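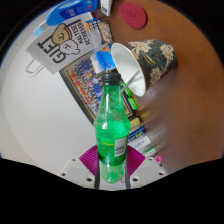 Prorkon drinks cooler runs all night and still won't hold temperature

Status: Resolved
Opened by: snack counter, Gestby
Product: Prorkon upright glass-door cooler, with the Korkum digital controller
Category: Cooling / temperature
Last updated: 2026-05-01

Original message

Hi there! I run the snack counter at the Gestby swim hall and I'm having a fight with my cooler. It's the upright one with the single glass door and the Korkum controller behind the little flap at the top. I bought it used last August from the people who had the counter before me, so I don't have the original paperwork (I did find your manual online, and I've read the cooling chapter more times than I'd like).

The problem: I have it set to 40 and it used to sit there perfectly happily. Lately I open up in the morning and the display says something well above that, and the drinks on the top shelf feel like they came out of a kitchen cupboard. The bottom shelf is fine. Some mornings it's even too cold down there, I had slush in the juice boxes.

It's also running constantly. I used to hear it click off and go quiet, and now it just hums and hums.

What I've done so far:

Turned it off and on again (of course).
Lowered the setpoint, which made the bottom shelf colder and did nothing at all for the top.
Pulled it away from the wall and vacuumed the grille at the bottom front. There was a LOT of fluff. It got a bit quieter afterward, but the temperature didn't change.
Checked that the inside light goes off when the door shuts, by putting my phone in there filming. It does.

No error on the display, just the number. Is this a gas leak? Please tell me it isn't a gas leak, I can't afford a gas leak.

Reply from Support

Thank you for the clear write-up. A cooler that is cold at the bottom, warm at the top and never cycles off usually has an airflow or door seal problem. A loss of refrigerant tends to show up as weak cooling everywhere, so let's leave that for last.

Could you please check the following and report back:

1. Room temperature near the cooler during the day.
2. Whether the fan at the top of the cabinet is turning with the door closed (the door switch stops it when the door is open, so hold the switch in by hand).
3. Whether there is frost on the panel behind the fan cover.
4. The state of the door gasket all the way around.

Please put the setpoint back to 40 while you test.

My update, same evening

OK, setpoint is back to 40. Answers:

Room temperature. It's a swim hall, so it's warm. The thermometer on the wall by the register says 80 when the pool is open. It's been like that the whole time I've had the counter, though, and the cooler coped.

Fan. I found the switch, held it in with my thumb, and the fan started. Slowly! It sort of thinks about it and then gets going, and it makes a ticking noise, like a playing card in bike spokes. I can't say if it always did that because I've never stood there holding the switch before.

Frost. I took the cover off (the screws were fine, the plastic clip on the left had already snapped before I got there, just so you know it wasn't me). There's a thick white crust on the right half of the panel and it reaches up to the fan. The left half is nearly clear.

Gasket. Looks OK to me? It's grubby in the corners. I wiped it down. No tears that I could find.

I also moved the tall bottles down a shelf, because I read in your manual that the vent at the top shouldn't be blocked, and I'd been cramming them in right up against it. I'd stacked the top shelf as full as it'd go for the spring break rush and then just kept doing it, since it looked nice from the front. So maybe I did this to myself.
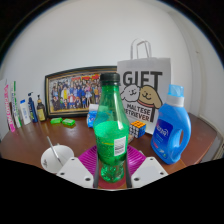

Second reply from Support

The ticking is probably the fan blade touching ice. Frost on one side only points to warm, damp air getting in from that side, and pool air carries a great deal of moisture. Please do a full manual defrost before anything else:

1. Empty the cooler and unplug it.
2. Prop the door open and leave it overnight with towels at the bottom. Do not chip at the ice or use a hair dryer on the panel.
3. Check that the drain hole at the back of the floor is open.
4. Plug it back in empty, close the door, and write down the temperature after 30 minutes and again after a few hours.
5. Load it only once it has reached the setpoint.

While it is empty, try the paper test on the gasket. Close the door on a strip of receipt paper and pull gently. It should drag. Repeat all the way around, including the hinge side.

My update, the next day

Well, that was a night. I borrowed two big ice chests from the rowing club next door and got everything out. Towels on the floor, door propped with a chair. By morning the towels were soaked through and the panel was completely bare, so there was a lot more ice in there than I'd seen.

The drain hole was blocked! It had what I think was a bit of shrink wrap from a case of water in it, plus some goo I won't describe. I flushed it with warm water from a squeeze bottle until it ran clear into the tray underneath.

Temperature after 30 minutes with nothing in it: falling nicely, not there yet. By lunch it was sitting at 40, and then IT CLICKED OFF. I stood there grinning at a refrigerator. The fan starts right away now and there's no ticking.

Paper test: drags fine along the top, the bottom and the handle side. On the hinge side, the paper slides out in the upper half like there's nothing holding it. I tried it a bunch of times with fresh strips. If I press on the door there with my palm, it grips.

So is it the gasket or the hinge? The door does look a tiny bit low on the handle side when I line it up with the cabinet, but the floor here slopes toward the pool drains, so everything in this building looks a tiny bit low on one side.

Third reply from Support

Good progress. It could be both, and the gasket is the cheaper place to start. Gaskets often flatten on the hinge side where they are squeezed every time the door opens. Try warming the flattened section with a cloth dipped in hot water, massage it back into shape and leave the door shut for a while. If the paper still slides, replace the gasket. The part for your cabinet is stocked by Baldursdóttir, and they can match it from the plate inside the door.

Please also level the cabinet. The front feet are adjustable, and the front should be very slightly higher than the back so that the door falls closed by itself.

My update, end of the week

Hot cloth trick: it helped for one evening, then it went flat again. So I ordered the gasket from Baldursdóttir, who were very nice on the phone and talked me through reading the plate (it's behind the bottom shelf bracket, in case anyone else is hunting for it). It came folded up in a box and looked like a dead eel. Their tip was to lay it out flat in a warm place before fitting it, and a swim hall is nothing if not a warm place. I left it across two deck chairs and it straightened right out.

Fitting it was easier than I expected. It just presses into a groove, corners first. The old one came out in one long pull.

Leveling was the annoying part. One of the front feet was seized, and I had to lean the whole cabinet back on a wood block while somebody from the front desk turned it with a wrench. We got it in the end. The door now swings shut on its own from halfway, and it never did that before.

Paper drags all the way around! Hinge side too!

I've restocked it with the top shelf kept below the vent line. I put a strip of blue tape on the inside wall so that whoever's filling it can see where to stop.
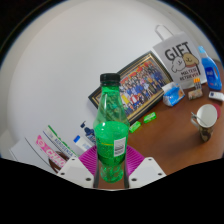

Green bottle with a black cap, barcode on the right side.

One more thing, and it's a question more than a problem. The controller has shown a little snowflake a couple of times since the repair, and the fan stops while it's on. Then it goes away. Is that the automatic defrost? I don't remember seeing it before, but I also didn't look at the display much when things were working.

Fourth reply from Support

Yes, the snowflake is the automatic defrost, and the fan is meant to stop while it runs. In a humid room we suggest shortening the interval between cycles. On the Korkum controller, hold the SET button until the menu appears, go to the defrost interval and change it to 3 hours. Press SET again to save. Drinks will not warm up noticeably during a cycle.

Please let us know if frost comes back on the panel.

My last update

Changed it to 3. It took me a couple of tries, because the menu kicks you out if you stop to read the manual in between presses (maybe pass that along to whoever makes the controller?).

No frost behind the cover when I checked this morning, the tray underneath has a bit of water in it like it should, and the top shelf is cold. It hums, it clicks off, it hums again. You can close this one. I still need a new clip for the fan cover, so I'll open a separate ticket for that if Baldursdóttir doesn't have it.

Ticket closed by customer.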